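7.4 Recovering from a grip fault (E-13)

E-13 means the Clokus gripper stopped closing before it reached its target force. It also appears when the fingers have closed too far, a piece of economy we owe to the firmware.

CAUTION: The arm stays powered during E-13. Keep your hands out until step 2 is done, however harmless the thing looks.

1. Press Hold on the pendant. Do not press Resume, which does exactly what it says.
2. Turn the key to Manual and wait for the amber light.
3. Support the bottle by its base, then tap Open.

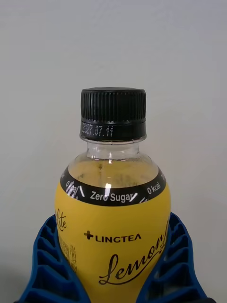 4. Check both fingers for torn ribs. A torn finger will pass the self-test every time and drop a bottle on your shoe by lunch.
5. Set grip force to 80 and run one slow pick before returning to Auto.

Note: Soft plastic bottles give a little under the fingers, and the controller may take this for a missed pick. Raising the force is the popular fix. Hauwa Akande tried it at Uvholm in February — the mop is now listed under Tools Required.

If E-13 returns within 7 picks, replace both fingers as a pair and log the fault.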